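3. Set-up and upkeep of the cell

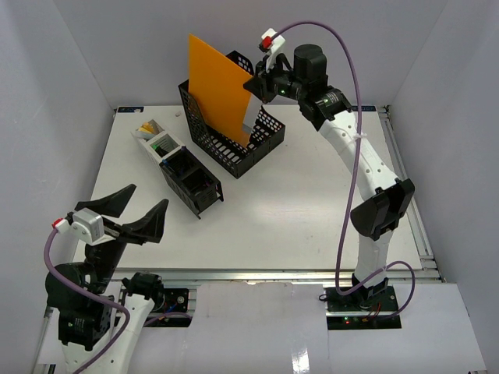 Figure 1. The two-arm cell with the filing task laid out. The right gripper is at the edge of the orange sheet; the left gripper is open.

Most papers on two-arm manipulation give the cell a paragraph and the learning method nine pages. We have come to think the split should be closer to even. Over the period reported here, a fair share of what looked like poor policy behaviour went away when somebody tightened a screw, and a smaller share appeared when somebody tightened the wrong one. This section sets out how our cell is put together, what we do to keep it in the same state from one week to the next, and where we doubt that we have managed it.

3.1 Frame, walls and table

The cell, which the lab calls Flundska, is a white board on an aluminum extrusion base with plain walls behind it and on both sides (Figure 1). The walls were put up to give the cameras a dull background. We expected this to matter a great deal and wrote as much in an earlier project report. When Yoshida took the back wall down for a repair and ran the filing task without it, the success rate moved by less than the difference between two ordinary mornings. We put the wall back, and we would not now claim much for it.

The board has caused more trouble than the walls. It is glossy enough to throw back the overhead light, and the bright patch shifts when the lamp is bumped or a bulb is changed. We tried a matte film, which lifted at the corners within a month and gave the grippers something to catch on. The film was removed and the board has been left bare. Scuffs are now part of the surface, and we do not polish them out. Kubo's view is that a policy that can be upset by a scuff was never going to be of use outside the cell. Hamada's view is that we should replace the board and find out. We have not settled this.

The slots in the extrusion make it easy to move things, and that is the trouble with them. A rail that can be slid along by hand during a busy afternoon will be slid along by hand. We now run a paint pen across each joint after squaring the frame, so that a joint that has crept shows as a broken line. In the first round of checks after we began doing this, five joints had moved. None of the people using the cell could recall moving any of them.

3.2 Mounting the arms

The arms stand at the front of the table, one to each side, and reach in toward the back. The right arm sits on a black mounting plate just forward of the front rail, with its indicator lights where the operator can see them. We bolt the plates down with thread-locking compound and check them with a torque driver at the start of each block of trials.

It is often said that a small error in base position does not matter, on the grounds that a learned policy will absorb it. We are not persuaded. With the plate shifted by an amount too small to notice by eye, the gripper still reached the sheet in the filing task but took hold of it further in from the edge, and the sheet then came down on the rim of the holder. An operator watching would have called it a bad grasp and collected more demonstrations. Palacios did exactly that for two days before checking the plate.

For this reason the first step in our fault routine is mechanical. The operator parks both arms, switches off motor power, and tries to rock each base by hand. Only when both bases are sound do we look at joint offsets, and only after that at the data. The routine takes a few minutes and is dull – it is skipped, we suspect, more often than the log admits.

3.3 Cables

A purple cable runs from each gripper back along its arm, in a loose loop that lets the wrist turn. The loop on the right arm is large. It has been criticized by visitors as untidy, and for a while we agreed and tied it down close to the links with extra ties. The result was a wrist that read normally at rest and dropped its connection near the end of its travel. We cut the extra ties off and went back to the wide loop.

The cost is that the cable can wander into view of the camera, or rest against the upper link in a slightly different place each time the arm is homed. We do not know how much the policy makes of this. Bortolotti proposed a test in which the cable is swapped for one of another colour with nothing else changed. In 100 trials with the swapped cable there was no drop that we could separate from noise. That is a weaker result than it sounds. The trials were run in one sitting by one person, and we would want to see it repeated before telling others to stop worrying.

Connectors are a plainer matter. We reseat them at the start of each block and replace any cable whose jacket has gone stiff at the bend. We keep no record of hours in use for a cable, and should.

3.4 Grippers

The fingers on both grippers are treated as parts that wear out. Their inner faces lose their bite on thin plastic sheet well before they look worn, and the first sign is usually a sheet that turns in the grasp as it is lifted. We change fingers in pairs. Changing one finger alone saves a part and costs a recalibration, and the pair then closes off centre.

After any change the gripper is opened fully, closed on a feeler gauge, and opened again, and the encoder reading is compared with the value on the card kept with the cell. If the reading is out, the motor zero is reset in software. Early on we allowed the reset to be done without the gauge, by closing the fingers on each other until the motor stalled. This is quicker and is recommended in a guide we had been following. It gave a different zero on almost every attempt, and we no longer do it.

3.5 Task objects

For the filing task the cell holds a black mesh file holder, an orange plastic sheet and a long divided tray with small items in it. The holder is set at an angle toward the back of the table. The tray lies to its left on a diagonal, and leaves open board to the right of the two.

Both objects are placed by hand, by eye, from a printed reference. We considered a jig. The argument for it is repeatability, and the argument against is that a policy trained with a jig is tested on very little. We chose placement by eye and then found that each operator had a habit. Hamada's holders stand nearer the back wall, and Kubo's are turned further round. A policy trained mostly on one operator's layouts did worse on the other's, by a margin larger than several of the gains we had been preparing to report. The results in Section 5 are therefore broken down by who set the table.

3.6 What the log shows

Every stoppage is entered in a shared log, Flanlow, with the fault, the remedy and the name of the person who cleared it. Over the trials in this paper there are 103 entries. Cables and connectors account for the largest group, followed by gripper zero and then loose mounts. Faults put down to software come last.

We would ask readers to treat that order with some care. A loose connector is easy to name and satisfying to fix, and a fault that clears itself when the cell is restarted tends to be written down as a connector. When Yoshida went back through the entries in January, nine gave a remedy with no fault found at all. They remain in the count under the heading they were first given. The entries also say nothing about faults that did not stop the cell, such as the shifted plate described in Section 3.2, and these seem to us the ones most likely to find their way into published results.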